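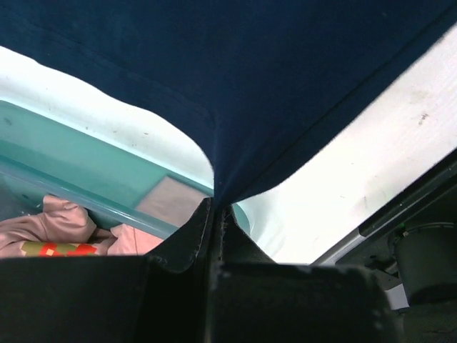
Call for participants: Working Hands, a documentary photography project

I am looking for people who do paid work with their hands and who would put up with a photographer for a couple of shifts. Tailors, bakers, bike mechanics, laundry workers, sign painters, people who mend shoes. If you are wondering whether your job counts, it probably does.

You may have seen calls like this before. I have answered a few myself, and most of them promised "exposure" and a "celebration of craft". I don't know what either of those pays. I can tell you what I want, what you get, and where I think the idea could still fall flat.

What I want

Two visits to your place of work, each lasting up to 5 hours. The first is mainly so you can get used to me and decide whether you want the second. I use one small camera and whatever light you already work by. I won't ask you to hold up a tool and smile, and I won't ask you to do a job again because I missed it. If I missed it, I missed it.

There is also a short recorded chat about the work. Nisha Dubey will do these, as she is far better at listening than I am. You can skip the chat and still take part.

What you get

A fee of £70 per visit, paid on the day, including the first visit if you then decide to stop. A set of prints, chosen by you. A look at every picture before anyone else sees it, with the right to pull any of them without telling me why.

You keep the say over your own name. First name only is fine, and so is no name at all.

What I can't promise

A book. Everybody with a project like this says there will be a book. I have spoken to one publisher, who was polite. There will be a small show at the Numis rooms if enough good work comes out of it, and if it doesn't I would sooner cancel than hang weak pictures.

I also can't promise it will bring you customers. My last series had 393 visitors over its whole run, and I suspect a fair few came in out of the rain.

Who should apply

Anyone over 18 who works within a day's train ride of Leeds. You need your employer's written consent if you have one, and I will need to speak to them too. No experience of being photographed is wanted. If you already have a portfolio of yourself at work, this is probably the wrong project.

I'm not looking for hobbyists this time, or for dying trades in particular. I have seen enough sad pictures of old workshops, and I doubt the people in them enjoyed being called a vanishing breed.

How to apply

Write a few lines saying what you do, where, and what you would dislike about having me there. Post them to Vivek Tripathi, Working Hands, care of Numis, or hand them in at the desk. Please don't send a CV.

Visits start in September. You will get a reply either way.

Ferdinand Camenzind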